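Nonton opens its kitchen task library to outside customers

Wiltmont, October - Nonton, which builds teaching tools for robot arms, today announced that its library of hand-taught kitchen tasks is open to outside customers. The library holds 448 demonstrations, every one of them performed by a person who was paid to cook, stir, scrape and put things back where they came from. Until now it had been used only inside the company and by one patient launch partner, the prepared-food maker Tapsell.

The release also includes the hand-held gripper used to record the demonstrations and Sullska, the software that turns a recorded session into something a robot arm can train on. Customers may take all of it or only the parts they like. Nonton would prefer they took all of it, and the pricing has been arranged to make this preference known.

Most people in the business teach a robot in one of two ways. In the first, an operator sits at a console and drives the arm remotely, joint by joint or through a matching set of handles, while the machine records what it was made to do. In the second, the operator leaves the robot switched off, picks up a gripper much like the one the robot wears, and does the job by hand. Nonton supports both. After 2 years of running them side by side, it has opinions about which one people will put up with on a long afternoon.

"Driving an arm from a console is like buttering toast through a mail slot," said Magdy Alaoui, who leads task design at Nonton. "You can get good at it. We have people who are very good at it. But they think about the arm the whole time, and what we want them thinking about is the batter."

The hand-held gripper has two parallel fingers that open and close under the operator's own grip, with a camera mounted to look out over them at the work. The same fingers go on the robot. The camera goes on the robot as well, in the same spot, so that what the machine sees when it tries the job is close to what it saw when it was being taught. Setting up a new workstation takes a table, a power outlet and a person willing to be told that they hold a spatula strangely.

Utensils have been the stubborn part of the library. A block or a can will forgive a poor grasp, and a spatula won't. Held too far down the handle it swings, and held too near the head it leaves no room to reach into a bowl. Nonton's operators were asked to grasp each tool wherever felt natural, and it was some weeks before the company accepted that no two of them agreed on where that was.
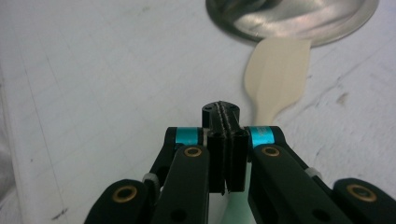
The disagreement was left in. Early versions of the library had been tidied so that every grasp landed in the same place, and the arms trained on it did very well until somebody set a tool down at a new angle. The current version keeps the variety, along with the hesitations, the second tries and a fair number of sessions in which the operator drops the thing and picks it up again. Those last ones have become popular with customers, who had been wondering what their robots were supposed to do after dropping the thing.

Tapsell came on as launch partner at the point when the library contained 100 demonstrations and a good deal of optimism. The firm makes sauces and fillings in batches that are too small for a dedicated machine and too dull for anyone to enjoy. It asked for a robot arm that could scrape out a mixing bowl. It also asked whether this could be done by the end of the month, and was given a cup of coffee.

"We had been shown plenty of robots that could do a backflip," said Oskari Partanen, operations manager at Tapsell. "I don't have any backflips that need doing. I have bowls. What I liked was that our own kitchen staff could do the teaching. They picked up the gripper, they scraped the bowls the way they always scrape bowls, and they gave us a long list of complaints about the handle. Nonton fixed most of the list."

Tapsell's staff now record new tasks themselves, usually in the slow stretch before lunch. A cook who wants to add a tool runs through the motion with the gripper until Sullska has enough clean examples to start training, then checks the results on the arm. If the arm gets into trouble, the cook can take over by remote control, finish the job from the console and send the correction back into the training set. Partanen reports that the console is used less than it once was, although one member of the night crew is said to be fond of it.

The package comes in 3 versions. The first is the task library alone, for groups that already have their own hardware and feelings about it. The second adds the gripper and a Sullska license for a single workstation. The third covers several workstations, remote control consoles and on-site instruction, during which a Nonton employee will visit and stir things in front of the customer's staff until everyone is comfortable.

Nonton is careful about what it promises. The library covers grasping, lifting, placing, stirring, scraping and simple pouring. It doesn't cover knives, which the company is working on slowly and with great attention. It doesn't cover eggs. A previous announcement suggested that eggs were close, and Nonton would like to thank those who wrote in to ask how that was going.

"People expect the hard part to be the clever part," Alaoui said. "Most of my week goes to things like whether the bowl was in a different place every time, and whether somebody wiped the lens. I have given talks on wiping the lens. They are not well attended."

Work on the next set of tasks has started at the company's Wiltmont workshop, where operators are recording jobs that need one hand to hold and the other to move: steadying a bowl while scraping it, lifting a lid while ladling. These use a pair of grippers and call for more coordination than the one-handed set. Nonton plans to supply them to existing customers as an update at no extra charge.

Groups that want to try the gripper before ordering can book a session at the workshop. Sessions run from 9 a.m. until the visitors have recorded a task of their own and watched an arm attempt it. Visitors are welcome to bring a favorite utensil, provided it isn't a knife.

About Nonton

Nonton designs hand-held grippers, remote control consoles and training software for robot arms. It is based in Wiltmont. Press inquiries, booking requests and further questions on the subject of eggs may be sent to the company's main office.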